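Irnerow two-arm bench kit, six months in

We bought the Irnerow kit last July for the packing room at Prunbridge, and I was against it. I'm a little less against it now. Three stars.

Start with the price, because the sales page does. $3764 gets you the arms and one pair of grippers. It does not get you the mounting plates or the second year of software, and those added $1400 to our first order. Shipping was extra too. If your budget sheet has one line that says "robot," go back and give it six.

What does it do? Sorting and moving small parts from one container to another, slowly. The advertised rate is 600 picks an hour. Ours has never come near that, and the support desk at Irnerow told me the number was for foam cubes of one size.
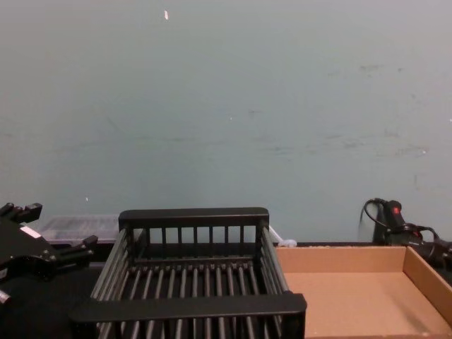
The other cost is everything that sits on the table. Slatted baskets are harder than they look – the fingers want a solid edge to close on, and thin bars give them very little. Cardboard trays are cheap but they slide. We went through 13 different bins and racks before settling on a few, and I'd set money aside for that before you order anything.

Grippers are decent. Finger tips wear, so buy spares with the first order. Cables are too short for a deep bench.

We also got a quote for the Drillenik, which cost more but had the plates and software in the price. On paper the gap was small by the time I'd added up our extras. I wish I'd done that sum in the summer.

Would I buy it again? Maybe one arm – and only after a trial with our own bins.

Review by Choo, posted 8th January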